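Protokoll der Mitgliederversammlung, Tauschladen Pekdale e. V.
April, Beginn 19:30 Uhr

TOP 1 Protokoll der letzten Sitzung
Genehmigt bei 2 Enthaltungen. Angemerkt wurde, dass drei der damals beschlossenen Punkte bis heute offen sind.

TOP 2 Angebot der Firma Onduvent
Der Vorstand stellt das neue Buchungssystem vor. Kosten: 30 Euro im Monat, dazu einmalig 200 Euro Einrichtung. Laut Prospekt soll damit die Ausleihe "von selbst" laufen. Mehrere Mitglieder bezweifeln das. Schon beim Vorgänger Sayce wurde Ähnliches versprochen, am Ende lag wieder das Heft auf der Theke. Die Frage, wer die Daten einpflegt, blieb unbeantwortet. Beschluss: vertagt, bis ein schriftliches Angebot mit Kündigungsfrist vorliegt.

TOP 3 Kleinteile und Spielzeug
Der Vorschlag, Spielzeug, Schüsseln und Werkzeug künftig getrennt anzunehmen, fand wenig Begeisterung. Die Sortierung wurde schon einmal eingeführt und hielt keinen Monat. Gegenvorschlag: alles zusammen in eine große graue Kiste, durchgesehen wird beim Aufräumen. Mehrheitlich angenommen, vorerst auf Probe.
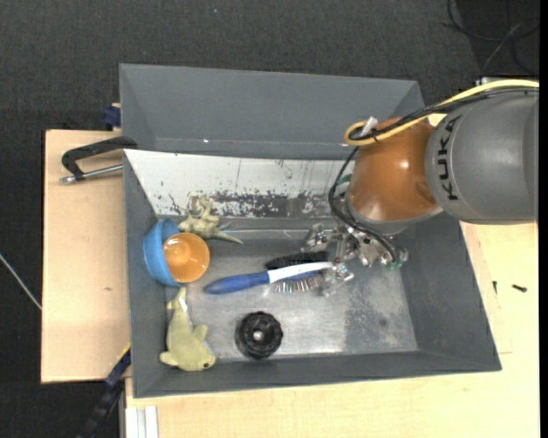 TOP 4 Mietvertrag
Die Hausverwaltung Trudgate kündigt eine "moderate Anpassung" an. Eine Zahl steht nicht im Schreiben. Die Versammlung hält den Ausdruck für nichtssagend und bittet den Vorstand, schriftlich nachzufragen und vorher nichts zu unterschreiben.

TOP 5 Verschiedenes
Das Sommerfest soll wieder stattfinden. Ob der Erlös vom Vorjahr die Kosten gedeckt hat, ließ sich nicht klären, die Abrechnung fehlt. Sie wird zur nächsten Sitzung nachgereicht.

Ende 21:10 Uhr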